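Progress report to Frimpong, second reporting period
Project: Working rules for shared two-arm benches
December 12, 2018

This report covers the work done since our June report. The aim has not changed. We are writing a short set of rules for people who set up, run and supervise two-arm benches in small labs, and testing each rule at the Trivotier bench before it goes into the draft.

Status of the draft

The draft now has 14 rules, grouped under setup, running, stopping and record keeping. Of these, 6 are new since June. The setup rules are close to final. The stopping rules still need work, mostly on who is allowed to restart after a stop and what they have to check first. Jovley has read the whole draft and sent comments on wording, most of which we accepted. We kept our own text on restart because the suggested version left the decision to whoever was closest.

Trials

We ran 200 trials under the draft rules, all of them pick-and-place tasks with toy building blocks. Operators filled in the one-page log after each trial. The log in its first form was too long and people skipped the last box, so we cut it down partway through the period. Entries made on the old form have been kept and are marked as such.

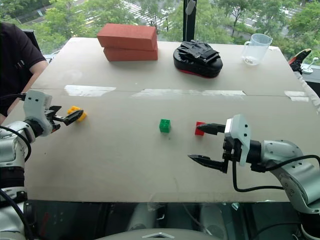 Rule 5 deals with where a person may stand while the arms are powered. In the June version it said only that people should keep a safe distance, and operators read that in different ways. The new text asks each site to mark a standing line and to name one person per session who may cross it. It has to cover people beside the bench as well as in front of it. With one arm reaching in from the left and the other from the right, someone standing at the side of the table is behind an arm, and a line drawn only along the front edge does not apply to them. We have added a side line to the setup sheet.

Rule 8 covers what may stay on the table. The draft now asks for a list of permitted items for each task, posted at the bench. Containers holding liquid are allowed only when the task calls for them. Cables must have enough slack for the full reach of the arm and must be checked at the start of each session.

Problems

The rule on changing gripper fingers is behind schedule. We want it to agree with the Belix maintenance sheet, and that sheet is being revised. Until it is ready we are using our earlier wording — power off, then change, then a slow test move.

Next period

We plan to finish the stopping rules, run a second set of 200 trials with operators who have not seen the draft before, and send the full text to Frimpong for review. No change to the budget is requested.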